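Visit report: Grarkside packaging and display works, open day

Report by Marcelle Arnaud, 23 November 2024

Grarkside opens its plant to trade visitors twice a year. The spring session in April covers paper and board. The autumn session covers thermoforming, meaning the clear lids, trays and shells used by bakeries and food counters. I attended the second with Jérémie Arnaud, who buys trays for our two sites.

Registration was at the east gate. Visitors were split into groups of up to 26. Safety shoes were lent at the door, and ear protection was required past the yellow line.

Sheet store. Rolls arrive on steel cores and are kept in a separate hall with controlled humidity. Each roll carries a paper tag with gauge, date of receipt and supplier lot. Off-cuts from the forming lines are ground and returned to the sheet supplier, Pralari, on the same trucks that bring the new rolls.

Forming hall. Seven lines are installed. Our guide stopped at line 2, which was running a hinged shell for sandwich wedges. The sheet passes through a heating tunnel, is drawn into the mold by vacuum with pressure assist, and moves to a trim press. The operator explained that most rejects come from thin corners, and that corner thickness is checked with a magnetic gauge at every roll change. Mold changes are done with a rail cart. I asked for the changeover time and was told it depends on the cooling plate.

Test room. Stacked trays are loaded in a press until the rim buckles. Lids are opened and closed by hand on a counter rig and the hinge is then inspected for whitening. Jérémie asked about fogging on chilled shelves. The answer was a coated sheet from Listach, available on orders of full pallets only.

Warehouse. Cartons are labeled on two sides. Picking is by paper list. The Trevaskis loading system announced in last year's brochure is not yet in service, and no date was given.

Practical notes. Parking is limited and fills early. The canteen takes cards only. The talk on recycled content ran long and the question period was dropped; slides can be requested at the front desk. Sample packs of trays were handed out at the exit, with a price list that excludes freight. We have asked for a quote on the shallow wedge tray, with and without the coated lid.
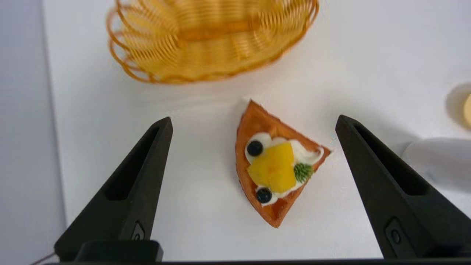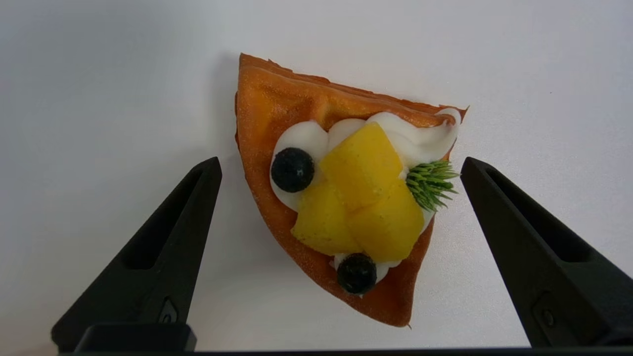
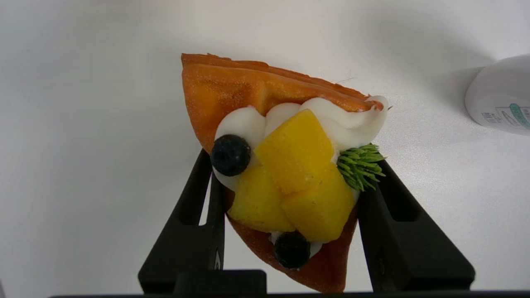 Wedge-shaped desserts, Grarkside open day.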